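Mittwoch, 27. Januar 2021
Von Rebecca Messina

Drucken | Per E-Mail senden

Projektbericht: Kresse im Klassenraum – wie viel Licht braucht ein Keimling?

Eigentlich wollte ich ja was mit Tomaten machen. Aber Tomaten dauern ewig, und unser Projektzeitraum war kurz, also wurde es Kresse. Atif Bhutto und ich haben uns zusammengetan, er hatte im Mai schon mal Radieschen auf dem Balkon gezogen und war damit sozusagen unser Fachmann!

Die Frage war simpel: Wächst Kresse im Dunkeln schneller als am Fenster? Im Biobuch steht, dass Keimlinge ohne Licht lang und blass werden, man nennt das Vergeilung (ja, wir haben auch gelacht). Wir wollten das selbst messen. Also haben wir je 100 Samen auf feuchter Watte ausgesät, einmal fürs Fensterbrett und einmal für den Schrank, und 8 Tage lang jeden Nachmittag mit dem Lineal davorgehockt. Gegossen haben wir mit der Pipette, immer gleich viel.

Bei den Gefäßen haben wir lange rumprobiert. Joghurtbecher waren zu tief, da kam am Rand kaum Licht an die Watte. Am Ende sind wir bei flachen Schalen gelandet, und das würde ich jedem empfehlen, der so was nachmacht.
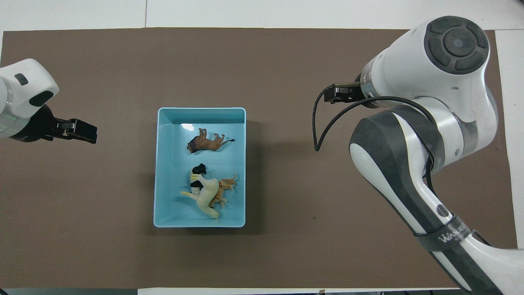 Flache Schale aus hellblauem Kunststoff, noch ohne Watte und Samen.

Die Ergebnisse fand ich dann doch ziemlich deutlich. Am Fenster waren die längsten Pflänzchen nach acht Tagen 28 Millimeter hoch, kräftig grün und standen schön gerade. Im Schrank wurden sie bis zu doppelt so lang, aber gelblich und so dünn, dass die meisten umgekippt sind. Gekeimt haben auf beiden Seiten fast alle, Licht braucht die Kresse dafür also wohl nicht. Geschmeckt hat übrigens nur die vom Fenster – die andere war wässrig und irgendwie traurig.

Einen Fehler haben wir auch gemacht: Am Wochenende konnten wir nicht gießen, und am Fenster ist die Watte angetrocknet. Beim nächsten Mal würde ich an einem Montag anfangen und die Temperatur mitschreiben, im Schrank war es bestimmt kühler. Danke an Frau Kershaw fürs Aufschließen!

Kontakt | © Schülerprojekte Stisau | Nach oben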